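Play Mat Reset: A Quick Sort for Toddler Toys

by Poppy Kershaw

I love a padded play mat. It's soft on knees, it's cheerful, and by four in the afternoon you can't see a square foot of it! After a couple of years of trying every system going, I've settled on a sort that takes me 14 minutes on a bad day and 7 on a good one, and I'm so happy with it that I had to write it up.

What you need

Two open bins
One mesh bag with a drawstring (for bath and sand things)
A small bowl for trash
A damp cloth

Step 1. Trash first
Go around the mat and pick up only wrappers, packets and bits of plastic film. Crinkly packets love to hide between bright toys, so feel under the bigger pieces too. Check for anything still inside before it goes in the bowl. I once threw out a whole set of stickers, and I still hear about it.

Step 2. Pull out the scoops and nets
Anything with holes goes straight in the mesh bag. Shake it over the bowl first, especially if it's been anywhere near a sandbox. Sand in a foam mat is forever.

Step 3. Sort what's left by size
Big pieces in one bin, small ones in the other. I tried sorting by color for most of September and it was gorgeous, but my daughter wanted every pink thing at once and out they all came again. Size is so much easier to keep up!

My mat before a sort:
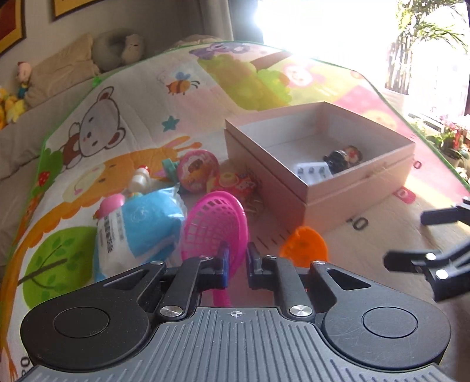 Pink net scoop for the mesh bag, blue and white packet to check before it goes in the bowl.

Step 4. Wipe and fold
Wipe the smooth toys with the damp cloth as you drop them in, then do the mat itself, working from the middle out. Let it air a few minutes before you fold it.

If you have a helper, give them the mesh bag. Mine will stuff scoops in there all day long, and my friend Irja's little one likes to pull the drawstring shut at the end.

Next up: what I do with puzzle pieces (there are 126 of them in one box, wish me luck).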